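Two arms, two flasks, one open day

22/12/2020

I have been putting off writing this one up, partly because Bontu Negash was kind enough to get me in and I didn't want to be a bad guest. But she reads this blog and knows what I'm like, so fine.

The open day was at Brasten, who have been promising a two-armed lab helper since August. The machine is called Lidine. The pitch, as it reached me by email, was that it will do the dull bench work so that trained people can get on with the interesting stuff. I used to do dull bench work. I spent a good part of my twenties moving glassware from one side of a room to the other, and I am the person this thing is supposed to replace, or free, depending on who's talking.

First there was a talk. Timo Gerlach gave it and he was good, I'll say that. He didn't claim it could think. He did claim it could be taught a new job in an afternoon, and when I asked what counted as a job he said "a pick, a move and a place." That's a pretty small job. I could teach my nephew that in less than an afternoon, and he'd also tell me if the cap was loose.

The slides said 800 practice runs had gone into the flask routine. Another slide said 323 of those were done in the last stretch, after they changed the grippers. What no slide said was how many of them went right. I asked. Timo said they were still working out how to score it, because sometimes the flask ends up where it should but a bit crooked, and does that pass? I think if you've done a thing 800 times you should have settled what a pass is by now. Tsehay Tilahun, sitting next to me, thought I was being unfair and that crooked is fine for most labs. She may be right. It wasn't fine in mine.

Then we all went through to the lab, which was crowded and full of half-finished things, the way labs are. I liked it better than the talk. People were leaning over benches and arguing and it felt like somewhere work gets done.

The routine is two capped flasks, a tray, and a mesh basket on either side. Plastic flasks, I noticed, and I'd have liked to see glass. I'd have liked to see them full, too. A flask with liquid in it behaves very differently when you grab it by the neck, and anyone who has carried one across a room in a hurry knows that.

My other gripe is the setup. Everything had its spot, and a person stood right there at the table pointing out where things belonged. I kept thinking about the lab I worked in, where the tray was never in the same place twice and somebody's lunch was usually on it.
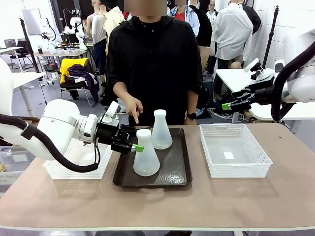 Would I put one of these in a working lab today? Only for a job that repeats all day long with the same containers, and only with somebody close by who can stop it.

Abrehet Abera, who buys equipment for Nigatu, was more cheerful than me on the way out. Her view is that the first dishwashers were terrible too. I said I'd still like a price, and neither of us had been given one. Wubit Seyoum at Prikomport has apparently asked twice and got a brochure.

I've put my name down for the next visit. I asked if I could bring my own flasks, and Timo wrote it down on his pad, so we'll see if I hear back.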